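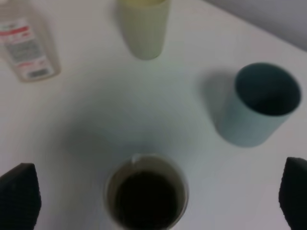
The Narnwood Collection – Four-Film Box Set

Region-free Blu-ray, 4 discs, 80-page booklet
Ships from January 13, 2024

If you grew up renting the Narnwood pictures one at a time, usually in the wrong order and usually with the last ten minutes chewed up by somebody's old machine, then you already know why we're so happy to have this box in the shop at last. All four of the original films are in it, from the first trip into the woods right through to Return to Narnwood, which was long the hardest of the lot to find and which plenty of fans (ourselves included!) had only ever seen on a fuzzy tape.

The new transfers come from Clernetti, the small label that put out the Ernton thrillers last March, and they've taken the same patient approach. Grain has been left alone. The night scenes, which used to be a sort of brown soup, now have some depth to them, and in the second film you can finally follow the chase across the mill roof. The third is still the roughest looking of the four – the negative was stored badly and there's a faint flicker through most of reel two – but it's a big step up from the old DVD all the same.

Sound is the original mono on every disc, with an optional stereo mix on the first and fourth films. We'd stick with the mono, to be fair, though the stereo does wonderful things for the choir over the closing titles.

What's in the box

Narnwood (theatrical cut and the longer television cut)
Narnwood II: The Mill
The Winter Road
Return to Narnwood
186 minutes of extras spread over the four discs
80-page booklet with essays, stills and the original reviews, good and bad
Fold-out poster
Rigid slipcase

The reviews in the booklet are great fun to read now. Critics couldn't agree on the second film at all, and it's lovely to have the raves and the grumbles printed side by side. We come down firmly on the side of the raves, but do watch it and make up your own mind.

Subtitles are English for the hard of hearing, plus French and Italian on the main features only. The extras aren't subtitled.

Price and shipping

The set is $39 while this printing lasts. Leclerc, who distribute it, have set aside 400 copies for us, and when those are gone we'll switch to the plain edition without the slipcase or poster. Limit two per customer, please.

Every order goes out in a stiff cardboard mailer with padding at the corners. If your slipcase arrives dented, write to us within two weeks with your order number and we'll send another while we still have them.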